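Bimanual balloon task: planner keeps treating film as free space

samrank
Posted 18 Dec 2023

Hello all. I am working on the software for a two-arm cell, and our present task is a balloon with thin clear film and tape near it. Both arms have humanlike hands. I put some views from the head camera first, then my question. Sorry for the long post.
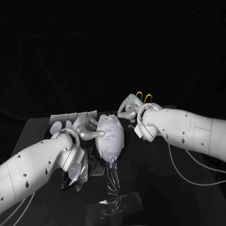
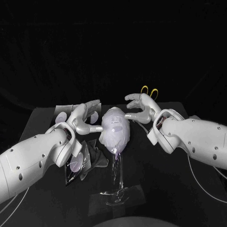
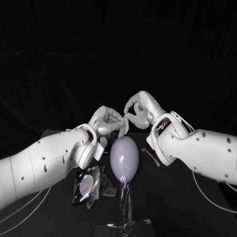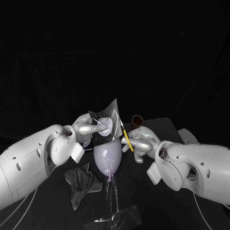 My problem is in the layer between perception and planning. We run the Drorkitz planner with a voxel map from the depth sensor, and the map has no idea about clear plastic. It reads the table behind the film, marks the voxels as free, and the planner is happy to send a wrist through it. The grey cloth is fine in the map, every fold of it, and the balloon is mostly fine. But the clear strip running from the bottom of the balloon towards the front of the table is only a few white glints on black, and in the map it does not exist at all. In run 1705 the planner asked for a path directly across it and I had to stop the arm by hand.

So I would like to ask what people do. I see three possibilities: segment the film in the colour image and paint it into the map, add a keep-out box by hand, or ignore it and trust the force limit at the wrist. I have tried only the box.

kenta_t
Reply

What voxel size do you have? And is the map cleared every cycle, or does it decay?

samrank
Reply

10 mm, with decay. I tried slower decay but then the arms leave ghosts of themselves behind when they move, and the planner refuses everything.

Prolberg_Val
Reply

The ghosts mean your self-filter is too tight or your joint states are late against the depth stamp. Fix that first, it is a separate bug. Check the offset between the two clocks. We had 18 ms on ours and it looked exactly like what you describe.

For the film I would stay with the keep-out box. I know it is ugly. But a segmentation network that works on nine glints out of ten is worse than a box, in my opinion, as you will start to believe it.

Valdemar

y.furukawa
Reply

I disagree with Valdemar about the box. If the hands must work on the film, you cannot keep them out of it. Look at the last picture, the finger is pressing on the plastic and the tip of the yellow tool is touching it from the other side. With a box there, every goal pose is in collision and you will end up switching the box off for exactly the moments when you need it.

What worked for us in July was to give the film its own layer with a cost and no hard collision. The forearm and wrist pay a high cost to cross it, the fingertips pay nothing. Then transit motions go around and contact motions are still possible.

Prolberg_Val
Reply

That is fair for the fingertips. But where does your layer come from? Somebody has to tell it where the film is, and we are back at segmentation.

y.furukawa
Reply

Yes, we trained a small one. Labelling was boring, I will not lie. We did not ask it for a perfect outline, only a rough blob, and then we grew the blob by 2 voxels on every side. The cost is soft, so a wrong blob only makes a longer path.

old_oda
Reply

Has anyone mentioned the light? On a black table, clear film is visible only by its reflections, and these move when the camera moves. If your camera is on the head and the head turns, the blob will jump. You should lock the head during the look phase, or merge several views before you write to the map. The Sasaki filter node can do the merging, but its default window is too short for this.

samrank
Reply

Thank you, this helps a lot. Answers in order.

Valdemar, you were right about the clock. The depth stamp was late, and I have corrected it on the bench. The ghosts are nearly gone, so I can use a slower decay now.

Yuto, I like the cost layer. One question: how do you attach the cost to some links only? In my version of Drorkitz the cost map is the same for the whole arm.

Oda-san, the head does turn. I did not think about this. I will lock it and record again.

y.furukawa
Reply

There is a per-link weight table in the planner config, but it is read only at start-up. We keep two planner instances, one for transit and one for contact, and the task layer chooses between them. Not elegant, and it eats memory.

kenta_t
Reply

Two instances can disagree about the start state if one is stale. Please make sure both subscribe to the same state topic, or you will get a jump at the handover. We lost a fingertip cover at Valtstead that way.

Prolberg_Val
Reply

I still think the force limit should be in the answer somewhere. Whatever the map says, set the wrist limit low for transit and raise it only in the contact phase. A balloon will not give you much force to detect, but the tape might.

samrank
Reply

Agreed, I will do it together with the two instances. I will post the config when it has survived a full set of runs.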